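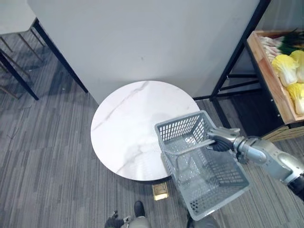
# Renting out the downstairs: a talk with Leif Bergmann

I've been bugging Leif Bergmann for an interview ever since I heard he'd stopped selling houses and started managing rentals full time. He finally gave in, and we spent most of a morning on the phone (my coffee went cold twice). I wanted to know if a regular homeowner in Urrego should bother renting out a basement unit right now.

"Depends how you feel about hearing somebody else's alarm clock," he told me. Then he got serious. A one-bedroom basement in Urrego with its own door goes for $1,525 a month through his office, Plodus. Without its own door, you can knock $350 off that, and you'll wait longer for a tenant too.

I'd figured the kitchen would matter more. Nope! "People will live with an ugly kitchen," Leif said. "They won't walk through your living room with their groceries."

We got onto parking after that, and he has opinions. The streets near the old rail yard are permit only, and the city gives one permit per address, so a basement tenant often gets nothing. He makes owners put it in the lease in plain words. 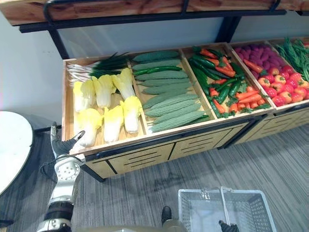
Jovomari sees it differently, and told me parking hardly comes up anymore with renters who work from home, and that what they ask about first is the internet and whether they get their own thermostat. Leif laughed when I passed that along. "Sure, they ask about the thermostat. Then they call me in December about the car."

So what about the money you have to put in up front? He wouldn't give me one price for everybody, but he did walk me through a job he'd just wrapped up on Plaltach Street, 532 square feet, low ceiling, one decent window. The owner wanted new floors. Leif talked her into a bigger window in the bedroom first, so it could legally be called a bedroom.

"Floors you can do between tenants," he said. "That window was the whole listing."
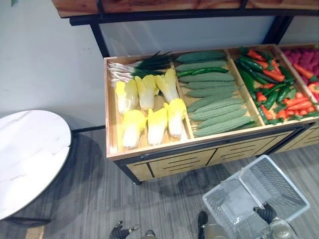 *Interview and write-up by the Urrego Home Pages desk, 16 July 2020*

I asked him about screening, which is the part that scares me. He calls every past landlord, and he likes the one before the current one best. "The current landlord might want them gone. The one before that has no reason to fib."

He also keeps his showings short and doesn't do more than 5 in a day. Past that, he says, he can't remember who asked what, and he ends up calling people back with the wrong answers (I'd last maybe two).

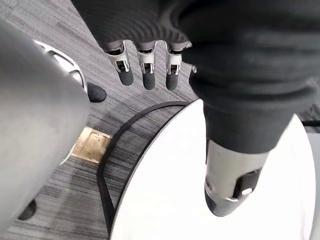 And he won't hand over keys until the deposit clears, even for friends of the owner. Especially friends of the owner, going by the story he told me and then asked me not to print.

Near the end I asked if he'd rent out his own basement. Long pause. "My drums are down there," he said.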